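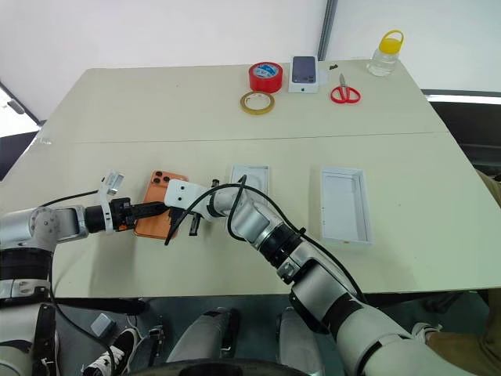
Old phones to get new owners as Prekia opens its doors at Nwosu Hall

April 2022
For immediate release

A new phone reuse scheme called Prekia is opening at Nwosu Hall this spring, and it wants the handset that has been sitting in your kitchen drawer since you last upgraded.

Prekia will take in working and nearly working smartphones, wipe them, mend what can be mended, and pass them on free of charge to people in the area who are getting by without one. It is run by Clekaritz, the local repair workshop best known for its bicycle mornings and its long-running lamp and toaster bench. The electronics firm Ratach is paying for replacement batteries and screens throughout the first year.

A trial held in March went better than anyone on the team had dared to hope. Phones came in from offices, from a sixth form, from people clearing a parent's house and from one very cheerful bowls club that brought theirs in a biscuit tin. Every phone that passed its checks has already been handed over to its new owner, and there is a waiting list for the next lot.

"I have wanted to do this for years and I'm thrilled that we've got here," said Femi Shehu, who leads the scheme for Clekaritz. "People kept bringing us phones with the bikes. They'd say, I don't suppose you can do anything with this, and half the time all it needed was a battery and a good clean around the charging port. Meanwhile we were meeting people at the same counter who were filling in forms at the library in half-hour slots because they had no other way of getting online. It was driving me up the wall that the two hadn't been put together!"

Who the phones are for

Anyone over 18 who lives locally and does not have a working smartphone can be put forward. Most people will come to Prekia through somebody they already know and deal with, such as a housing officer, a GP surgery, a college tutor or a support worker, but it is fine to ask at the hall as well. There is no means test and no long form. The team asks for a name, a way to get in touch and a few words on what the phone is needed for, so that they can match the handset to the person.

That last part matters more than it may sound. Someone who needs to join video appointments wants a decent front camera and a speaker that isn't crackly. Someone who will mostly be ringing family abroad may care far more about how long the battery lasts. A few people in the trial asked for the smallest phone going, and a few for the biggest text it could show.

Each phone goes out with a charger, a SIM with credit on it to get started, and a printed sheet in large type that covers the basics. New owners can also sit down with one of the team for 20 minutes when they collect, to set up a password, move contacts across or learn how to turn off all those notifications.

Dorothy Bunting collected hers during the trial. Her old phone only made calls, and she had been relying on a neighbour to check her bus times and hospital letters.

"I was ready to be talked down to and I wasn't, not once," she said. "Halima sat with me and we did it slowly, and when I got home I did it again by myself. I've had pictures of my great-grandson every day since. I've joined a group about dahlias as well – I had no idea there were so many people with such strong views on dahlias."

How your phone is wiped and checked

Data is the question the team gets asked most, and quite rightly. If you can, please sign out of your accounts and do a factory reset before you hand your phone in. If you can't, because the screen has gone or you have forgotten how, someone will help you at the counter. Every phone is then reset again by the repair team, whatever state it arrives in, and any memory card or SIM left inside is given back to you or destroyed, whichever you prefer.

Garba Olatunji, who looks after the repair side, has drawn up a list of checks that each handset must pass before it is offered to anyone. It covers the battery, the screen, the buttons, the cameras, the microphone and whether the phone can still get security updates. That final check rules out a fair number of older models.

"I'd love to save them all, and I do get attached," he said. "But I won't give someone a phone that isn't safe to do their banking on. The older ones get taken apart for their screens and their little screws and their cameras, and then the rest goes to a proper recycler. You'd be amazed how much good life there is in a broken phone. I had one with a smashed back that gave up enough parts to get 2 others going."

What to bring

Prekia can take smartphones of any make, along with chargers, cables, cases and unopened screen protectors. Cracked screens are welcome. Original boxes are handy if you still have them, though please don't worry if they went out with the recycling long ago.

Please do not bring phones with a swollen or leaking battery. If the back of your phone is bulging or lifting away, leave it switched off, don't charge it, and ring your council's recycling line for advice. The scheme cannot take tablets or laptops at the moment either, although Femi has hopes in that direction.

Workplaces with a batch of phones to pass on should get in touch first. Ratach has offered to collect larger batches from local firms, and will give each firm a written record of what was taken and how it was wiped.

"Our own staff cleared out their desks as soon as they heard, and it was a lovely sight," said Ebere Babalola of Ratach. "We are very glad to be part of this. The people at Clekaritz know their stuff and they make you want to roll your sleeves up."

Opening times

The Prekia counter is in the side room at Nwosu Hall, through the blue door next to the bicycle racks. It shares its hours with the Clekaritz workshop and stays open until 7 in the evening on late nights. The room has step-free access, and there is a quieter corner for anyone who would like to talk without being overheard.

Phones can be handed in whenever the counter is open. Collections are by appointment – Halima Ogbonna keeps the diary and will do her best to find a time that fits round work, school runs and buses.

Notes to editors

Clekaritz is a repair workshop based at Nwosu Hall. Prekia is its first scheme devoted to phones.

Femi Shehu and Garba Olatunji are available for interview. Reporters are welcome to visit the repair bench by arrangement, but we ask that people collecting phones are not photographed without their say-so.

Press enquiries should go to Halima Ogbonna at the Clekaritz office, Nwosu Hall.

ENDS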